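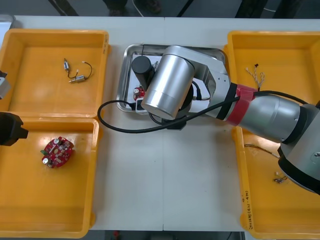 Taller de Robótica – Grupo de manipulación. Avance de julio

El ejercicio de clasificación de componentes entra en su segunda fase. En la primera, cerrada antes de las vacaciones, el grupo trabajó con un solo tipo de pieza por sesión y con la posición de recogida fijada por programa. En la segunda se mezclan tipos: motores pequeños con sus cables, mazos de hilo fino, tramos de cable suelto y placas de circuito. El brazo debe recoger la pieza de la bandeja metálica central y depositarla en la bandeja amarilla que le corresponda.

La dificultad está en la forma de las piezas. Un motor cilíndrico se coge bien por el cuerpo, pero arrastra los hilos y, si está enganchado a otro, arrastra también el segundo motor. Un mazo trenzado no tiene un centro útil: la cámara devuelve un contorno irregular y el punto medio de ese contorno cae a menudo fuera del material. Las placas plantean el problema contrario. El contorno es limpio, pero la pinza no puede cerrar sobre los condensadores, y hay que buscar dos bordes opuestos libres de componentes altos.

Prys Jarman, que coordina el grupo desde enero, ha reescrito la rutina de aproximación. La versión anterior bajaba en vertical hasta una altura fija y cerraba. La nueva divide el descenso en dos tramos, el primero a velocidad normal y el segundo a velocidad reducida, con una comprobación de la corriente de la pinza antes de elevar. Si la corriente no alcanza el umbral, el programa abre, sube, gira la muñeca y repite. Al segundo fallo se anota la pieza como no recogida y se pasa a la siguiente.

Resultados de la última serie

Se registraron 1742 intentos de recogida. De ellos, 214 terminaron sin pieza en la pinza. El reparto por tipo se publicará en el cuaderno compartido cuando se hayan revisado las etiquetas de las primeras sesiones, en las que se usó el mismo código para los mazos y para los cables sueltos. Hasta entonces no conviene sacar conclusiones por categoría.

Sí puede adelantarse lo siguiente. Los fallos con placas se concentran en las que quedan inclinadas. El detector las interpreta como más estrechas de lo que son y abre la pinza de menos, de modo que un dedo toca el borde superior y desplaza la placa en lugar de sujetarla. Se ha añadido un margen de apertura para esta categoría. También se ha probado a poner un papel blanco en el fondo de la bandeja metálica, que reduce los reflejos en la imagen. El papel se desliza con el roce; para la próxima serie se fijará con cinta por la cara inferior.

Trabajo con dos brazos

Los dos brazos siguen compartiendo mesa y la asignación de zonas no ha cambiado. Ninguno entra en la zona central mientras el otro la tenga reservada. La reserva se hace por software, con una variable que cada programa consulta antes de moverse – un sistema sencillo, suficiente a las velocidades actuales. El subgrupo Vatham estudia sustituirlo por un planificador conjunto, que permitiría que un brazo depositara mientras el otro recoge. La propuesta se presentará por escrito antes de modificar nada en los controladores.

Queda pendiente el paso del cable del brazo. En giros amplios de la muñeca el bucle se apoya sobre la mesa y puede rozar las bandejas. De momento se ha limitado el giro de la última articulación en el programa. La solución mecánica, una guía impresa en el laboratorio Taipe, está dibujada y a falta de comprobar el diámetro interior.

Encuentro de Pundilley

El grupo se ha inscrito en la modalidad de manipulación del encuentro estudiantil de Pundilley. El reglamento provisional fija una mesa de piezas mezcladas, sin intervención manual una vez iniciada la prueba, y una puntuación máxima de 3000 puntos. Se penaliza la pieza depositada en una bandeja equivocada con más dureza que la pieza no recogida. Esto favorece la política actual de abandonar tras dos intentos, y por ahora se mantiene.

Falta decidir si se lleva la configuración completa o un solo brazo. El transporte de ambos exige desmontar las bases y repetir la calibración en destino, y el tiempo de montaje previsto en el reglamento es corto. Se hará un ensayo cronometrado en la sala Dovmont, partiendo de las cajas cerradas.

Avisos para los participantes

Los programas deben probarse primero en el simulador y después en la mesa a velocidad reducida. Quien modifique la altura de recogida ha de anotarlo en la cabecera del archivo, con el valor anterior.

Al terminar la sesión, los motores se guardan con los hilos recogidos. Las placas van en su caja y no se apilan. No se cambian de sitio las bandejas amarillas: sus posiciones están escritas en el fichero de configuración y cualquier desplazamiento obliga a medir de nuevo.

Las dudas sobre la rutina de aproximación, a Prys Jarman. Las relativas a la inscripción, en la hoja del grupo, pestaña Pundilley.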